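Purchasing and Supplies > Clinic Stock > Adhesive Bandages

Storage period for boxed adhesive bandages
Posted 6/28/18 by Merholm Front Office

Our office maintains a supply closet for a clinic with 2 treatment rooms. In April we received a case of 600 fabric adhesive bandages from Otine, item 2387. The outer carton carries a lot number but no expiration date. The individual wrappers are sealed. May these be placed in general stock, or must they be returned to the distributor? Our written policy does not address the matter.

Berhe Supply Desk
Please do not place undated stock in treatment rooms until the distributor has confirmed the lot in writing. Send the lot number and the item number together, and request the date of manufacture as well as the expiration date. Retain the reply with the packing slip. If the distributor cannot supply a date, request a return authorization. Cartons awaiting a reply should be kept on a separate shelf and labeled "Hold."

preredon_stores
We just use them. Never had a complaint.

Otine Account Holder
The first reply is correct. I would add that the date is sometimes printed on the inner box, under the flap, so each inner box should be opened before a return is requested. We received 32 boxes marked in that manner.

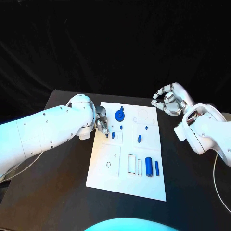

Inner boxes should be inspected one at a time on a clear, well-lit surface. We recommend a white sheet spread over a dark table, so that any torn wrapper or loose item is noticed at once. Something as small as a blue peg held just over such a sheet is easy to see. Wrappers with an open seam should be discarded and the number recorded on the receiving form.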